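The Basin at Canby
April
By Reiko Kuroda

Filed under: Short Fiction

The ferry to Canby took 118 passengers in summer and hardly any in April. Nella stood at the rail with her mother's keys in her coat pocket and watched Prernlow get smaller. She had promised to be back by the end of the month. Her brother had said the house would sell in a week once it was cleared. 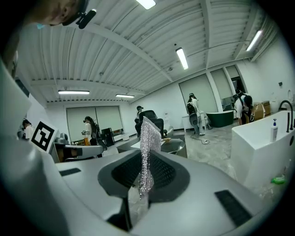

Issue 27

She started with the wardrobe. Her mother had danced at the Nakpan Hotel before she married, and the costumes were still there, wrapped in old sheets. Nella put them on the bed and shut the door on them. Then she rang her brother.

"Someone's offered 2000 for the boat," he said.

"It leaks."

"They know it leaks."

She told him to take it. Afterwards she walked down to look at the boat, which was smaller than she remembered, and sat in it until the rain came on.
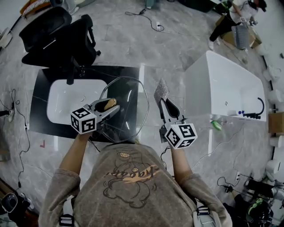 The buyer came at six, a quiet man called Cuvum who had known her father. He wanted to wash his hands before he touched the papers. She showed him to the bathroom, where a white basin stood on a black marble-patterned top with white veins running through it, her mother's one extravagance. He stayed in there a long time with the tap going. When he came out he said her father had paid for that basin with a winter's fishing — and had complained about it until spring.

"He never told me," Nella said.

Cuvum signed his name and asked if there was any tea. She went to fill the kettle. The last ferry left at seven, and she heard its horn while she was looking for the cups.

More short fiction
The Lamp Room
What Aunt Odile Kept
Two Miles of Hedge
Low Water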